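Cahier d'atelier – projet étudiant démontage de PC, groupe 2
Kitham, salle du fond, début d'après-midi

Présents : Aino, Kianoush, moi. Dayana arrive après son TP. Ignacio absent, a laissé ses notes dans le classeur bleu (illisibles à partir de la page 3, lui redemander).

Repris là où on s'était arrêtés. La calibration caméra-poignet dérivait encore, on a refait toute la série avec la mire. Erreur moyenne redescendue, mais le coin bas droit reste mauvais. Kianoush pense à la distorsion, moi je pense plutôt au support qui prend du jeu. Resserré les quatre vis, mis un trait de feutre sur chaque tête pour voir si ça tourne. À vérifier demain avant de lancer quoi que ce soit.

Rappel pour ceux qui n'étaient pas là à la réunion : le sujet du concours Eder est changé. On ne trie plus des pièces en vrac, on part d'une unité centrale ouverte et il faut sortir le plus de composants possible sans rien casser. 600 secondes par passage, deux passages, on garde le meilleur. Pénalité si un connecteur est arraché. Le réglement complet est sur le serveur, dossier Eder/v2, ne plus utiliser la v1 !!

Vitesse : limitée à 84 mm/s en approche. Aino voulait monter à 200, essayé à vide, le bras s'arrête trop tard et ça vibre pendant une bonne seconde. Donc 200 seulement pour les transferts hauts, au-dessus de tout, jamais dans le châssis. Noté dans le fichier de config, ligne commentée, ne pas décommenter sans prévenir.

Force de serrage : 65 % du max pour les pièces métalliques. Pour les plastiques on ne sait pas encore. Essayé 65 aussi sur une vieille cage de ventilateur, elle a craqué. Dayana propose une table par type de pièce, je suis d'accord mais il faut que quelqu'un la remplisse et ce sera pas moi cette semaine.

Détection : le modèle trouve très bien tout ce qui est bleu. Poignées, loquets, slot PCIe, tout y passe, et il leur met la même étiquette « poignée ». Il faut séparer les classes. Aino refait les annotations avec trois classes : poignée de support disque, loquet, connecteur. Le reste on laisse pour l'instant.

Carte graphique : c'est la pièce qui rapporte le plus de points après le disque, donc on commence par elle. Idée de Kianoush : descendre doigts ouverts, un de chaque côté de la carte, et ne fermer qu'une fois la position confirmée. Attention au faisceau de fils noirs à côté, si un doigt passe dessous c'est fini.
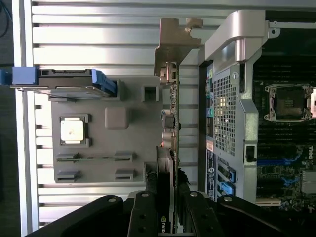

Kitham, février

Suite. Orientation : la vue du poignet est tournée par rapport au repère table, les lattes de l'alu sont horizontales dans la vue. J'ai perdu une heure là-dessus, x et y inversés dans le script de Ignacio. Corrigé, commit poussé, message de commit nul, désolé.

Le socket de la carte mère est vide, levier et plaque en place. Le détecteur le prend quand même pour un processeur, alors que le carré beige sur la plaque grise, rien, il l'ignore une fois sur deux. Trop peu d'exemples avec le dessus éraflé, je suppose. À ajouter aux annotations d'Aino.

Même souci avec les deux longs connecteurs de la plaque : il y a une barrette verte dans celui du haut, rien dans celui du bas, et le modèle répond « occupé » pour les deux. Essayer un seuil sur la couleur avant de ré-entraîner. Moche mais rapide.

Support disque : prise par la poignée bleue ou par le corps ? Discussion longue. Par la poignée on risque de la faire fléchir, par le corps il faut ouvrir plus et on tape à côté. Dayana (arrivée entre temps) a fait un croquis des deux approches, scotché page suivante. On teste les deux, cinq fois chacune, et on arrête d'en parler.

Code : la branche Fivgate est la bonne. Plerncombe est gelée, on n'y touche plus, elle sert juste de secours si tout casse la veille. Igor Zawadzka passe voir l'avancement en fin de mois, il voudra une séquence complète, même lente.

À faire :
– vérifier les traits de feutre sur le support caméra
– table des forces (Dayana + qui ?)
– nouvelles classes, ré-entrainement cette nuit si la machine est libre
– chronométrer un passage entier, sans tricher sur le départ
– demander à Ignacio ce que veut dire « offset B »
– racheter des embouts Torx, il manque encore le T15

Arrêt d'urgence testé à 17 h 40, ok. Clé de l'armoire chez Kianoush.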